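Opinion > Automation > Testing and Faults
Jul 16, 2021 | By the Clodton technical desk

A fault that passed every check

The grasp fault on the Vondico handling line at Clodton was open for most of the spring, and the reason it stayed open so long deserves more attention than the fault itself. The arm reported a successful grip on objects it was not holding. It then carried out the rest of the move at normal speed, opened its fingers over the tray and logged a completed job. Every record downstream of that first report was wrong, and every one of them looked correct.

The cause was plain once found. The grip check compared the distance between the fingers with a stored minimum. If the fingers stopped short of fully closed, the software took it that something was between them. In January the closing force had been lowered to protect thin-walled items, and at the lower force the fingers sometimes stalled before reaching the end of their travel. A stall and a grip gave the same reading. The change note ran to 2 lines and did not mention the check.

Flilo, which supplies the simulation package used on the line, had been asked to run the new setting before release. It ran 714 trials and recorded no failed grasps. I have no reason to doubt the count. The simulated fingers had no friction in their guides, so they could not stall, and the one condition that mattered was missing from all 714.

My view is that a simulated trial should be accepted as evidence only for the faults it is able to produce. This sounds obvious and is almost never written into a test plan. The usual plan lists objects, poses and lighting, and is generous with all of them. A mug on a coaster or trivet, with a bottle and a book elsewhere on the table and the gripper lowered into the mug, is a sound test of reach and clearance. It says a fair amount about whether the planner can get the fingers past a rim. On the question of whether the hand knows it is holding the mug, it says only as much as the contact model allows.

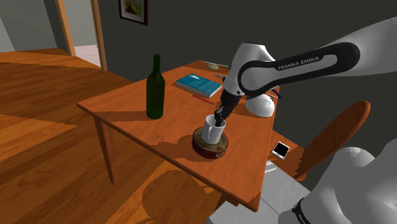 Alvarado takes the opposite line in its reply to an earlier draft of this piece: simulation was never meant to find worn guides, the site should have fitted a force sensor at the start, and blaming the test tool for a hardware shortcut lets the buyer off lightly.

I accept the point about the sensor. A second, independent signal would have caught the stall on the first day. But the site relied on the trial count when it signed off the lower force, and the report gave it no warning against doing so. It had a page on scene variety and nothing on finger mechanics.

When the real arm was finally tested with the tray empty, it claimed a grip in 55 of 136 closures. That test needed no special equipment -- it consisted of asking the machine to pick up nothing and reading what it said. It should be run after any change to force, speed or finger pads, and the result kept with the change note.

The line now runs with the old force restored and a weight check at the tray. Thin-walled items are handled by hand. The simulation report has not been reissued, and until it carries a list of what the model leaves out, I would not sign against it.

Contact the desk | © 2021 Clodton | Back to top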